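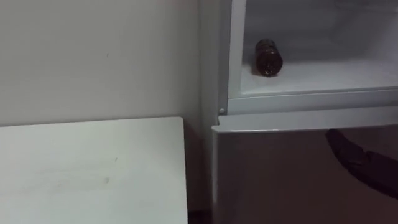 I've had the Jilorent kitchen arm on loan since November, and the question everyone puts to me is the same one I had: can it put the shopping away yet? Well, sort of! I gave it the job I hate most, loading the fridge, and I kept the kit list short because I know my own patience. A brown glass bottle lying on its side in an open compartment is a lovely easy thing for you or me to deal with. You'd reach in without looking. For a machine it's round, shiny, see-through in places and very keen to roll, and the arm's black finger has to come up from below and get over the top of the lower door before it can even start. I'd never once thought about the lip of a fridge door before this. I think about it a lot now.

A bit of background. Jilorent sell this through Veltlow, who handle the setup, and my loan unit came via their shop in Omville. It's one arm with a two-sided gripper, plus software called Zakaria that you train by showing it the chore over and over. Setting up took me the best part of an evening (tea included). The instructions are decent, apart from the calibration bit, which I read three times and then rang up about. Gergely Kovács on the support line was patient with me and told me to slow everything down to the lowest speed for the first week. Good advice, and I wish it was printed on the box.
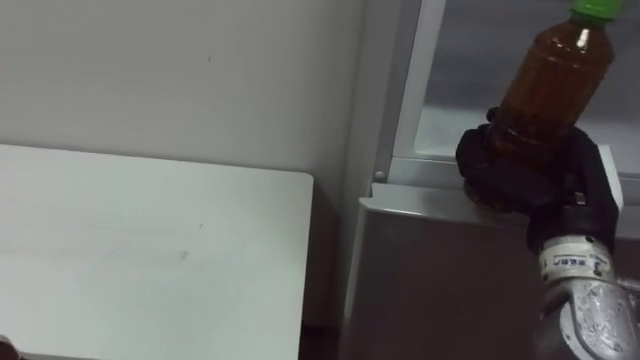 GRIP AND HANDLING

Plastic bottles are where it shines. It takes hold low down, nice thick fingers on both sides, and a bottle of tea with a screw cap doesn't seem to bother it in the slightest. The hold is firm, too. I'd worried it would either crush things or drop them, and the squashing at least I can put to bed, provided you leave the force setting alone. I didn't leave it alone, of course, and one carton of orange juice paid for that.

What it's less good at is keeping things upright. Bottles tip over a little in the grip and the arm doesn't notice, or doesn't care, so you get them arriving at a slant. On a wide table that's fine. In a fridge, where there's an edge to clear and a wall right next to it, a slant is enough to turn a tidy job into a long one. It will stop, back off, and have another go, and I found myself standing there with my arms half out like a parent at the swings.

Glass I'm still nervous about. It managed it more often than I'd feared, but slowly, and I wouldn't go and hang the washing out while it was at it.
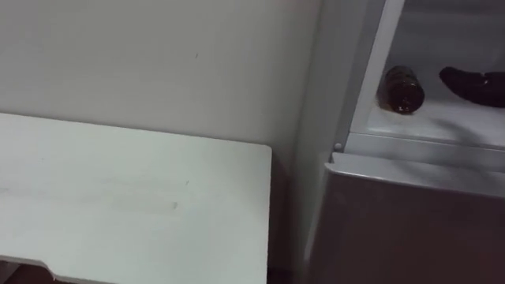
Brown bottle and its dark neighbour, side by side on the compartment floor.

Space is the other thing. With one item in the fridge it has all the room in the world. Put a second in and it gets cautious, and by the third it was asking me for help through the app, politely but often. My own fridge on a normal week is rammed to the door, with half a lemon balanced on the butter, and I can't see this arm coping with that for a good while. It also won't decide where things go. You tell it, it does it, and if you've told it something daft then that's where the mustard lives.

Noise is fine, a sort of low whirr. It takes up more of the kitchen than I'd like and you can't just shove it in a cupboard. And the price! The arm is £1508 and the training pack is another £268, and I do think the pack should be included, as you won't get far without it. 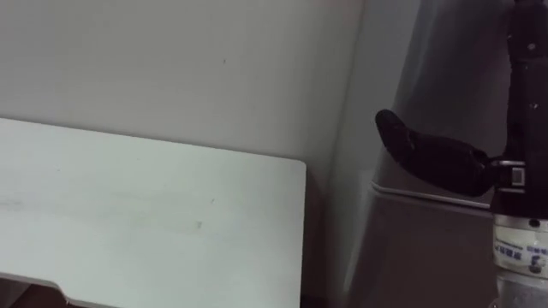 Is it quicker than doing it yourself?
Nowhere near. I can unpack a bag of shopping before it has finished its second bottle. Where it might make sense is for somebody who finds reaching and gripping painful and doesn't mind the wait, and even then I'd want another person in the house while it's working with glass.

So, 2 stars for usefulness today and 3 for how much I've enjoyed having it, which I realise is a funny way to score a kitchen gadget. If you like tinkering you'll have a great time. If you want your chores done, keep your money for now and have another look when the next Zakaria update is out. Veltlow say it will improve how the arm deals with crowded shelves, and I've asked to hang on to the loan unit long enough to try it.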